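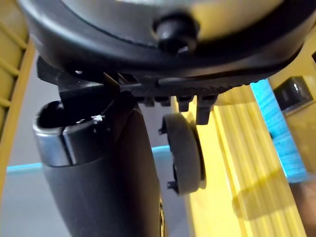 Chapter 4
Storing Gas and Setting the Price

Natural gas is used unevenly through the year. Homes burn most of it in the cold months, while wells produce at much the same rate in summer and winter. Storage fills the gap. Gas is pumped underground when demand is low and drawn out again when demand rises.

This chapter looks at how storage works, who pays for it, and how the level of gas in store affects the price paid by suppliers. You will need the units introduced in Chapter 2 and the sketch map of the Jevthorpe network.

4.1 Working gas and cushion gas

A store never gives back everything that is put into it. Part of the gas must stay underground to keep the pressure high enough for the rest to flow. The part that stays is called cushion gas. The part that can be taken out and sold is called working gas. When a trader says that a store is half full, the figure refers to working gas only.

At the Kakulora store, a worked-out gas field used as the main case in this chapter, the owners bought cushion gas for two summers before the first customer signed a contract. The cost was treated as part of the building of the site.

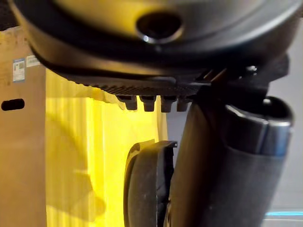
Fig. 4.1 Black housing with a ribbed strip and four pegs along its underside.

4.2 The summer and winter spread

The owner of a store earns money from the difference between the summer price and the winter price. This difference is known as the spread. Suppose a supplier, Ververidis, buys gas in summer at 22 pence a unit and agrees to sell it in December at 33 pence. The spread is 11 pence. Out of this the supplier must pay the storage fee, the cost of pumping and the interest on the money tied up.

If the winter price falls to 25 pence, the spread is only 3 pence and storing gas may lose money. Stores then fill slowly, and a cold spell can push prices up sharply.
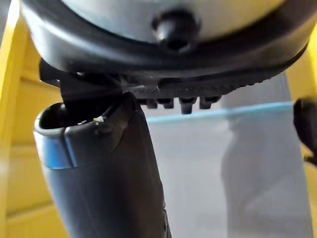
A mild winter works in the other direction. Gas that was expected to be sold is still underground in spring, so less is bought the following summer and producers may cut back on drilling. Periklis Petridis called this the carry-over effect, and we use his term in sections 4.5 and 4.6.

Before reading on, look again at the table of monthly demand at the end of Chapter 3 and note the months in which demand is lower than supply.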